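Home Posts Workshop Notes About Contact
Search this blog... Go

Cups, and how many times we pick them up

I spend most of my working day at Skirkex collecting examples for a robot arm to learn from.

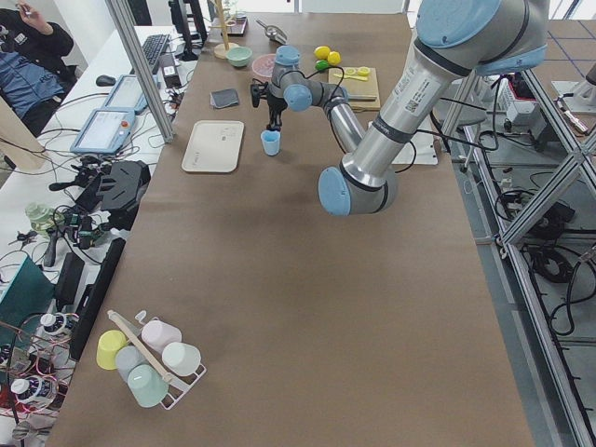

The plan in March was 1,000 examples of the cup task, split into batches of 50. One example is one full attempt, from the arm's start position to the cup being let go. We are past that now. The count in the log is 1,666, and after I went through them and threw out the bad ones it came down to 1,199.

Most of what I threw out was my own fault. I would start recording before the arm was back at its start position, or stop a second too early, with the fingers still closed on the cup. A few were fine as movements but had the wrong task name typed in. I could have fixed those by hand and I did fix some, but after an evening of it I decided my time was better spent recording new ones.

Misses are a different matter. If the gripper comes down beside the rim, backs off and tries again, I keep it. The model we trained on clean runs only had no idea what to do after a bad first try – it just closed on air and carried on with the rest of the motion.

The other thing I changed is how I move the objects between runs. For the first few batches I put the cup back by eye, and when I plotted the start positions they were nearly all in one patch close to the arm. I have a habit of reaching for the same spot. Now a short script gives me a position and a color before each run and I do what it says. It is slower. Kavar, the tool we use for labeling, can read the script's output, so at least I type less.

The Clutville office is recording the same task on their own table, and we haven't merged the two sets yet. Their runs are a good deal shorter than mine – I want to watch a batch of them before I change how I drive the arm.

Next up is the bowl.

4 comments | 11 shares
Older post Newer post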